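Chopsticks and Utensil Holders: Frequently Asked Questions

Calvo Housewares answers the questions customers send in most about storing chopsticks, serving spoons and small utensils in the kitchen. For orders and returns, please use the contact form.

What kind of holder is best for chopsticks?

A tall, perforated holder with a divider suits most homes. The perforations let air reach the part of the chopstick that sits inside, where moisture collects. A solid jar can be used, but it needs to be emptied and wiped out more often. Chopsticks are long and light, so choose a holder with enough depth that they don't tip it over when they lean to one side.

Do I need the divider?

You don't need it, but it makes the holder easier to use. Keep chopsticks on one side and spoons and smaller pieces on the other. Without a divider, the chopsticks slide under the wider utensils and you end up pulling out three things to get one.
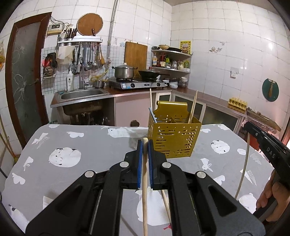
If your holder has a removable divider, take it out when you wash the holder. Food residue tends to build up along the bottom edge where the divider meets the base. An old toothbrush reaches it well.

Where should I put the holder?

Keep it close to where you eat or serve, and away from the stove. Grease from frying settles on anything within reach of the burners, and wooden chopsticks pick it up quickly. The dining table is a good spot if you use chopsticks at every meal. Ladles and other cooking tools can stay on hooks near the stove and sink, where you want them while cooking.

Should chopsticks go in with the tips up or down?

Tips up is better for drying. The eating ends stay clear of the base, where water settles. The drawback is that people touch the tips when they reach in, so ask everyone in the house to take chopsticks from lower down.

Can serving spoons and chopsticks share one holder?

They can, as long as the holder isn't crowded. Put the heavier utensils in first, toward the middle, and let the chopsticks fill the space around them. Plastic serving spoons are light and cause few problems. Long metal ladles are usually too heavy for a tabletop holder and should be hung up. 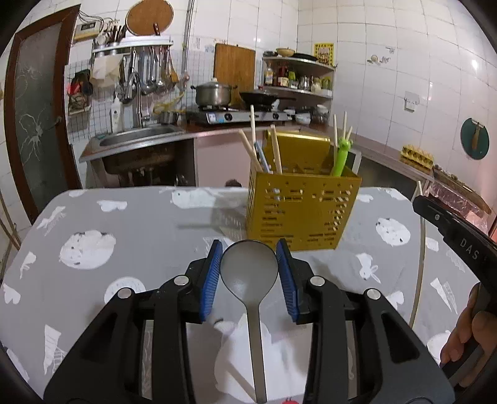

How do I clean wooden chopsticks?

Wash them by hand in warm water with dish soap, rinse them, and dry them with a towel before they go back in the holder. Don't leave them soaking in the sink. Most plain wooden chopsticks don't do well in the dishwasher, where the heat dries out the wood and raises the grain.

How often should I wash the holder?

Every 7 days is enough for a holder in daily use. Take everything out, lay it on the table, and wash the holder with warm soapy water. Pick one day, such as Friday, and stick to it.

While the holder is empty, go through what was in it. Set the chopsticks out in pairs and look for splits, rough tips and dark spots. Throw out any that have them. 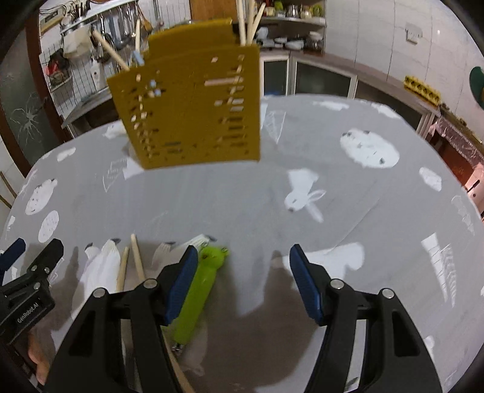 Novelty utensils need the same check. Pieces shaped like animals or figures have small grooves that hold food, so scrub those with a brush. If a piece has a metal fitting, dry around it with a cloth to keep rust from starting.

How many pairs should I keep out?

Keep 2 pairs for each person in the household and store the rest in a drawer. This gives you one set to use while the other dries.

My metal holder scratches the table. What can I do?

Use a tablecloth or put a felt pad under each corner. The Vovik and Tranex holders come with rubber feet, and replacements are sold separately. The Stestico holder has a flat base with no feet, so it should stand on a cloth or a mat.

Can I return a holder after using it?

We accept unused holders in their original packaging. Holders that have been washed or used can only be returned if there is a fault in the metal or the coating.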